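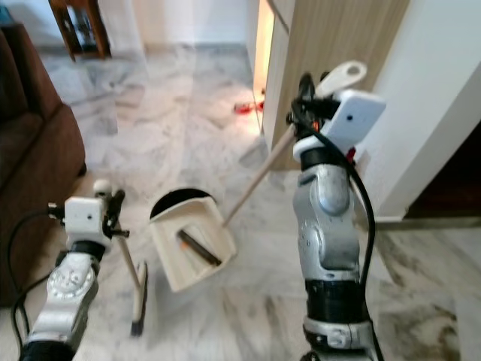 Household Cleanup with a Two-Arm Platform: What Broke and Why
Section 3. The Incident

By July our pair of arms could sweep a floor, provided you weren't in a hurry or fond of the floor. The job sounds easy on paper: one arm holds the broom, the other holds the dustpan, the trash goes in the bin. Orkton, our control program, handled the first two parts well enough that we got cocky about the third. 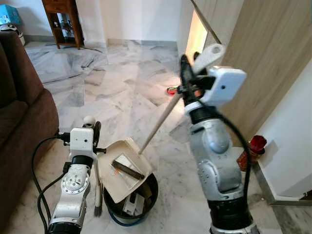
Figure 2. Dustpan tilted over the bucket, brush held in the other gripper.

On run 349 the right arm was over the bin when its grip reading froze. Orkton kept using the last good number, decided the handle was slipping, and squeezed. It then squeezed more, to be safe. The left arm, waiting for a "done" message, waited for 4 minutes with great dignity. We hit the stop button after that, and would like the grade to reflect the remaining three quarters of our reflexes.

The log showed two separate faults. A loose wrist connector dropped the signal,

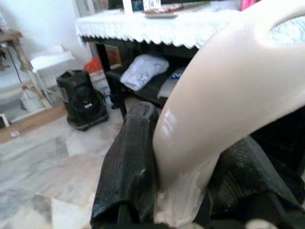 and our code had no rule for a reading that never changes. The connector was a five-second fix. The code took 8 days, 2 of them spent blaming the Plinico driver, which was innocent and has received no apology.

Section 4. Changes Made

Both arms now stop if either reading stays frozen for 2 seconds. Grip force has a hard ceiling. The stop button has moved from the far side of the room to the desk.

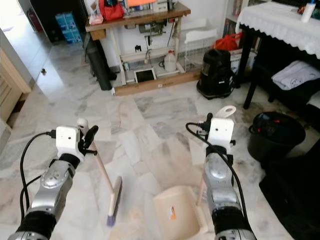 Furtado, reading our draft, asked why one arm should be allowed to wait forever on the other, and said a timeout belonged in the first version. We added one that evening. The same test set will be repeated at the Trostosham lab next term, with the connectors taped.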